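Seit August trage ich meine Kleidung länger, als ich sie früher getragen hätte. Ein paar Notizen dazu, weil einige gefragt haben. 1/7

Angefangen hat es mit einer Regenjacke von Garnstead. Der Reißverschluss klemmte, eine neue hätte ich sofort bestellt. Stattdessen habe ich den Schieber beim Schneider in Mirnness tauschen lassen. 10 Euro, nach vier Tagen fertig. 2/7

Seitdem gilt bei mir: erst reinigen, dann reparieren, dann über Ersatz nachdenken. Die Reihenfolge ist wichtig. Vieles, was ich für abgetragen hielt, war nur schmutzig. 3/7

Bei Flecken nehme ich Gallseife und kaltes Wasser, eine halbe Stunde einwirken lassen, dann ausbürsten. Heißes Wasser erst, wenn der Fleck weg ist – Eiweiß setzt sich sonst fest. 4/7
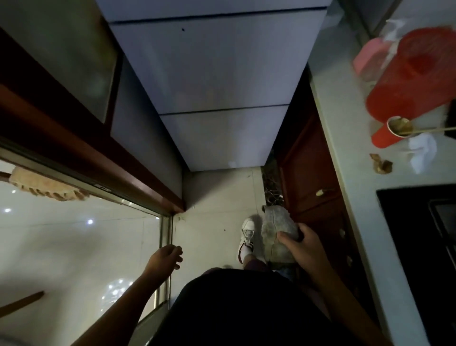 Fathima Uddin schreibt dazu, bei Wolle solle ich die Gallseife lieber verdünnen und gar nicht bürsten, nur tupfen. Sie hat sich so einen Pullover verfilzt. Danke, übernehme ich.

Nähen kann ich nur das Nötigste. Knöpfe, offene Säume, kleine Löcher. Für alles andere gibt es in Drundommont einen offenen Nähabend, Beginn 19 Uhr, Maschinen sind da. Garn bitte selbst mitbringen. 5/7

Nicht alles lohnt sich. Bei einer Hose war der Stoff im Schritt so dünn, dass der Flicken nach zwei Wochen wieder ausgerissen ist. Die ist jetzt Putzlappen. 6/7

Als Nächstes kommt der Wintermantel dran, das Futter ist an beiden Ärmeln durch. Wer eine gute Anleitung für Ärmelfutter kennt, gern in die Antworten. 7/7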